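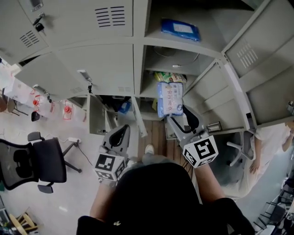
We got the lockers at Ornham secondhand, and for a long time they served only for coats. In March we decided to give them a better use, as a small shared pantry for the rooms on our floor. They are light grey painted steel, with ventilation slots in the doors, and many of the keys simply stay in their locks. Snacks and other packages go in the open compartments on the right, such as the pale blue one with Chinese characters. We paid 89 for the whole cabinet, delivery included.

The Batum room and the Costache room each have 2 doors of their own. The other compartments are for everybody, and we ask only that you close a packet well before you put it back.
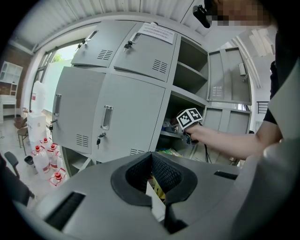
Every Thursday we look through the shelves and take out what is too old to eat. It is quick work, if people do not hide things in the back. Please leave the key in the door when you finish. A new key must be ordered from Holus, and we waited 19 days for the last one.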